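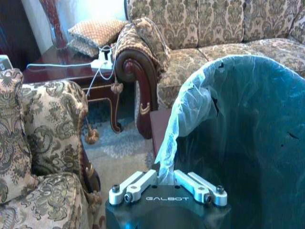
Open Call FAQ: Plevport Print and Drawing Annual

Questions about the call should be checked against this page first. Last updated August 25, 2019.

Who can apply?

Anyone 18 or older who makes work on paper. You do not need to live in Plevport, have a degree or have shown before. Students may apply. Artists who were in last year's Annual may apply again, but not with the same work.

What counts as work on paper?

Drawing, etching, woodcut, lithograph, screenprint, monotype, collage and watercolor. Artist books are accepted if they can be shown open in a case. Photographs are not accepted unless they have been worked over by hand or printed by a press process such as photogravure. If you are not sure, write to Gladys Henao at the gallery desk before you pay the fee.

How many pieces can I send in?

Up to 2 per artist. A diptych is one piece if it is sold as one piece.

Is there a size limit?

Yes. No side may be longer than 90 cm, frame included. The long wall in the Holtwood Room has a picture rail and we can't hang anything larger from it safely.

Can two artists apply together?

Yes. Use one form, put both names on it and pick one person as the contact. The fee is the same. Any sales check is made out to the contact.

Who is choosing the work?

Ans Verschueren and Rigoberto Carhuamaca. Ans runs the etching studio at Zestano and Rigoberto teaches relief printing. They look at the images without names. They do not give written comments, and we can't pass on questions to them.

How many pieces will be in the show?

Last year there were 83. The number changes with the size of the work.

What kind of images should I upload?

JPEG files, one per work, in even light and without the frame or mat showing. Don't add a watermark. One detail shot per work is allowed and is a good idea for drypoint and pencil, where the line is faint on screen. For artist books, upload the cover and one spread.

Does the work have to be framed?

Accepted work has to arrive framed and ready to hang, with D-rings on the sides and no wire. Use acrylic, not glass. Clip frames will be sent back. Unframed work is only taken for the flat files, and there is a box on the form for that.

What are the flat files?

Two drawers in the front room where visitors can look through unframed prints and buy them on the spot. Each sheet needs a clear sleeve and a backing board. Put your name, title, edition number and price on the back of the sleeve in pencil or on a label.

Does my work have to be for sale?

No. Mark it NFS on the form. Please don't put a very high price on it instead.

What does the gallery keep from a sale?

The rate is printed in the artist agreement, which you get with your acceptance email. It is the same for wall work and flat files. Checks go out in February.

Can I ship my work?

Yes. Use a reusable box and include a prepaid return label. No packing peanuts. Work sent without a return label has to be picked up in person.

Is the work insured?

It is covered while it is in the building. It is not covered in transit either way.

Can I swap in a different piece after I'm accepted?

No. Another print from the same edition is fine. Tell Yeison Rengifo, who handles check-in, so that the number on the wall label is right.

Is there a prize?

There is one purchase award, the Huanca Award. The chosen work goes into the gallery's study collection. Work marked NFS is not considered for it.

I can't get the form to load. What now?

Try another browser. If it still fails, ask the desk for a paper form. Paper forms have the same deadline as the online ones.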